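Workshop tips: getting good work out of the Talline hand-held gripper kit

The Talline kit from Plernar comes as a pair of hand-held grippers, and you use them to record small table jobs for a robot arm to learn from.
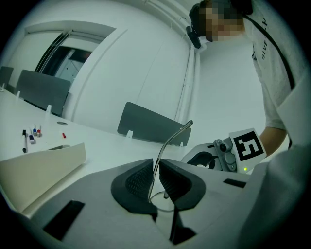

We have had our Talline pair in use since December, mostly for sorting and tidying jobs. Most of the trouble we had early on came from the pads and the marker cards, and both are easy to look after. The pads have a fine diamond mesh on the inner face, which will hold a thin metal rod, but dust settles in the mesh. Brush it out with a dry toothbrush after each session. Do not use solvent.

Keep the printed card flat and clean. A curled corner or a thumbprint over the black squares spoils a recording. Spare cards come in packs of 10, and Strachan sells the same size in matte - worth having under bright lights.

Set out the table before you pick up the grippers. Pens and markers roll, so stand the capped ones upright if you can. Move stray paper well back.

Check the screws every 7 sessions. Snug is enough. Morven Cruickshank at Nikthorpe, where we bought ours, replaces stripped ones free for the first year.

Wrists tire before the battery does. Stop after 3 long runs and put the grippers down for a few minutes.

The pair cost us $602 with the carrying case. The case latch is weak, and we keep a strap around it.

Last updated April 2025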